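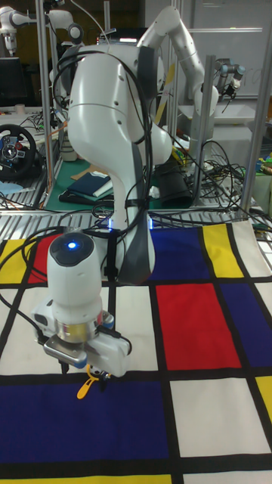

Labels, corks and a lot of waiting: a chat with Glenys Howells

Caught Glenys Howells between two phone calls, on a morning when a pallet of empty bottles had gone to the wrong dock. She does the packaging side at Clisberg, a small winery that sells most of what it makes by mail, and I wanted to ask her about labels. Paper, glue, the whole boring business. She laughed at "boring."

"It's the thing people write in about," she said. "More than the wine. A label that slides off in the ice bucket, they send you a picture of it."

That was the old stock. Uncoated, lovely to touch, hopeless in water. She inherited it when she took the job and kept it for one more vintage, which she regrets. "I liked how it looked. That was the whole argument. Then we had a wedding order, 20 cases, and every bottle went in a tub of ice at noon. By the speeches the labels were floating."

So, a new paper. She asked for samples from Lendatberg, the printer they've always used, and from Wuisan, who were new to her. Both sent rolls. Her test was a kitchen one. Bucket, ice, bottle, leave it overnight, rub with a thumb in the morning.

"My husband wanted the fridge back," she said. "I had 3 shelves of it for most of April."

What won was a paper with a wet-strength backing and a stronger glue. Costs more. She wouldn't say how much more, but the minimum run was the real shock – 1,000 sheets, where she was used to ordering whatever she felt like. For the big red that's nothing. For the little dessert wine it's years of labels, with the vintage printed on them.
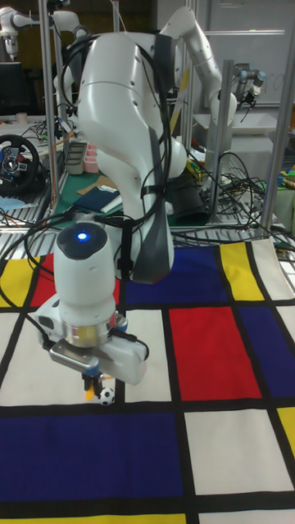

White arm over the patterned cloth.

Her way around that is to leave the year off the front. It goes on a narrow strip at the neck, printed in the office as they need it. The winemaker hated this. Still does, a bit. "He says it looks like a price tag. I said fine, you find me somewhere to store the leftovers."

We got onto color. The cream on the proof was not the cream on the roll, and she sent the first lot back. Lendatberg argued that the bottle glass was changing it, wich she now half believes. Dark green behind a thin paper does pull it gray. She went up a weight and the problem mostly went away.

And the back label? Long sigh. "Everybody wants a story on the back. I've cut it to four lines. What grape, what it tastes like, what to eat with it, who we are. If you want the slope and the soil, come and visit."

The range she is proudest of is Ollik, the plain everyday white. No picture at all, just the name and a bit of blue. It was meant to be a placeholder while the artist finished. The artist was late, the bottles had to ship, and the first batch of 701 went out bare like that. Customers asked for it again by the color of the lettering. So it stayed.

Any regrets, apart from the wedding? Screw caps, she said, or not switching to them earlier. Corks she could talk about all day but the phone was going again.

"Order early," she said, hand over the reciever. "Whatever date the printer gives you, add two weeks. And soak one first."

She'd found the pallet, by the way. It was at the bakery next door.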